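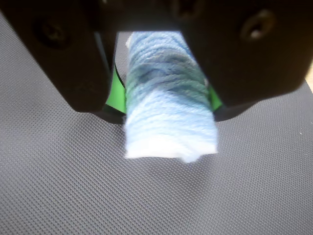 Craft Room Walk-Through, June
Stoltance Community Center, 122 Drakham Street
Inspected by Ihor Demchenko. Comments are mine. Complaints go to Svitlana Horobets, who has a drawer for them.

1. Exits clear, both doors open fully
Pass. The back door sticks at the bottom, but a firm hip does it. Please don't make me write "firm hip" two years running.

2. Fire extinguisher charged and tagged
Pass. Needle in the green. It was holding up a coat, and I have spoken to the coat's owner.

3. Extension cords
Fail. One Brullar power strip plugged into another Brullar power strip, feeding two kettles and a glue gun. The kettles can live in the kitchen, where kettles live.

4. Walkways and floor
Pass with comment. Tile is sound, no loose edges. Boxes belong on a table or a shelf, and flattened once they're empty.
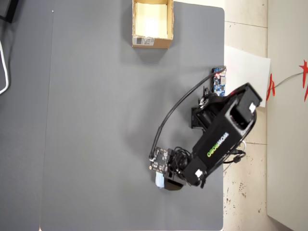 The rug by the sink is another matter. It curls at one corner and has been on this list for 18 months. Tape it or retire it.

5. Scissors, needles and blades
Fail. Rotary cutter left open in the button tin. Seven pins found in the armchair, the last one by me.

6. Yarn and fabric storage
Pass. Nothing stacked near the heater -- a first. The inventory sheet claims 1,648 items, and I'm taking its word for it.
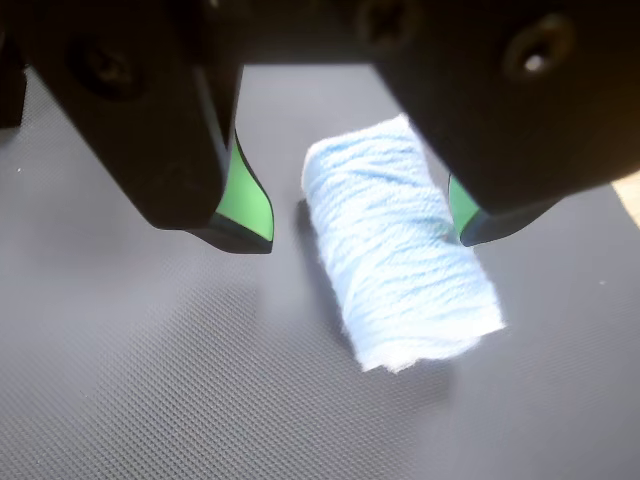
Item 6: pale blue yarn, small skein.

7. Iron and ironing board
Pass. The Zhuravel iron shuts itself off after a few minutes, as it should. The board squeals, but squealing isn't in the code.

8. First aid kit
Fail. Over half the bandages are gone and somebody has put a cookie in there.

Recheck of items 3, 5 and 8 at 4 p.m. once Svitlana has the new bandages. Leave the back door unlocked for me.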